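Plomanik clear counter tray, small: review

Bought from Fliltham in January, used most days since. Price paid: £10, plus £2 delivery.

I run a small sandwich counter with one other person, Jarosław Wieczorek, and we go through a lot of bread. Our old trays were steel. They lasted well but customers could only see what was in them from directly above, so rolls at the back got ignored. I wanted something see-through and low enough to reach into without taking tongs in at an odd angle. I looked at the Aryee one first, but it only came with a hinged lid, and I didn't want a lid.

The Plomanik is a plain rectangular tray in clear plastic. The walls are low and the rim is thick, and that rim is the best part of it. You can pick the tray up by one side with a full load and it doesn't bend. The Nisia tray I had before this flexed in the middle and split at a corner.

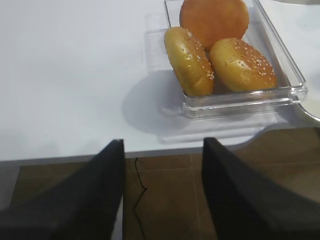 Burger buns are mostly what goes in ours. They are an awkward thing to store, as the tops are round and shiny and slide off each other, and the low walls won't hold a second layer. I tried stacking them and gave up. For a single layer, with a few propped against their neighbours, it's fine. Seeded and plain can share a tray if you don't mind a few sesame seeds travelling.

Cleaning is easy enough. Warm water, washing-up liquid and a soft cloth. The instructions say top rack only in the dishwasher. I put one on the bottom by mistake and the base came out slightly bowed, so take that seriously. Crumbs collect along the bottom of the walls and need a wipe with a finger through the cloth.

It does scratch. After over 19 weeks of daily use the oldest tray has a haze of fine marks on the base. You don't notice it with food in, but you do when it's empty under a strong light. Don't use metal tongs.

The other complaint is that it slides on a smooth worktop. There are no feet. Jarosław stuck small rubber dots under his and they have stayed on.

Fliltham were slow to post mine but the packing was good and nothing arrived cracked. They sell a larger size as well, 53 cm long, which I haven't tried. It looks too long for our counter.

Four out of five. I'd buy it again at the same price.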